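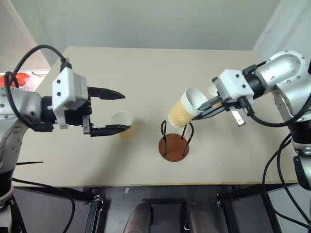 Why can't the planner just work the whole thing out before the arms start moving? A reader of an early draft of this book, at Whitlock, wrote that question in the margin of this very chapter, and added that a computer able to search 3,000 candidate paths in the time it takes to blink ought not to need second thoughts. It's a fair complaint, and I have kept it beside me the whole time I was rewriting these pages in October.

Chapter 4
Planning for Two Arms

In the last chapter we had one arm and one goal, and life was pretty comfortable. You gave the planner a start and a finish, it handed you back a path, and the controller followed the path as well as the motors allowed. Now we add a second arm, and with it all the small courtesies that two people in a narrow kitchen work out without thinking. Who reaches first? Who waits, and where do they wait so they aren't in the way?

Our running task is a homely one: paper cups and a small stand with wire loops, on a tabletop between two arms. The right arm holds a tan cup tilted over on its side, close to the tops of the loops, while the left gripper is open next to a white cup standing on the table. Suppose you are the planner. You have to keep both arms clear of the wire, and clear of each other, and you have to do it with a cup position that came from a camera and is surely a little wrong.

That last part is my answer to the margin note — or the beginning of one, anyway. A full plan is only as good as the picture of the world it was built on. When we first ran this task on the Lunitz planner, we let it search up to 2,000 paths per arm and then play the best one through to the end, eyes closed, so to speak. The paths were lovely. The trouble was that paper cups give a bit when you squeeze them, and the planner had no idea.

So we'll plan a short way ahead, look again, and plan some more. Section 4.1 sets up the shared workspace and the collision check. Section 4.2 lets the arms take turns, and Section 4.3 lets them move together, where the Fostau scheduler finally earns its keep. If you skipped the exercises on joint limits in Chapter 3, please go back and do at least the first two, as we lean on them right away.

Herkville Textbooks — Copyright 2026 — Questions and corrections: write to the editorial desk — Back to top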